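Llevo dos meses cambiando de pinza cada pocos días y sigo pensando lo mismo que al principio: ¡qué subestimados están los dedos! En las charlas se habla de cámaras, de controladores, de modelos, y casi siempre se deja la pinza para la última diapositiva. A mí me parece la parte más divertida de todo el montaje (y la que más discusiones provoca en el taller).

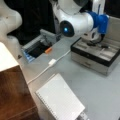

*Uvura, enero de 2020*

El estuche con espuma es mi prueba favorita. Las ranuras son alargadas y paralelas, y bajar los dedos ahí dentro obliga a decidir cuánto espacio necesita cada uno para abrirse. Con la Kikgate hice 20 intentos y fallé 12, casi siempre por rozar el borde; con la Rorkitz, que es más estrecha, fallé 2. ¿Quiere decir que la Kikgate es mala? Para nada, en piezas grandes la prefiero con diferencia.

Afroza Sikder defiende que todo esto se arregla con mejor control y una cámara en la muñeca. Puede ser, y me encantaría verlo, pero yo empezaría por limar los dedos.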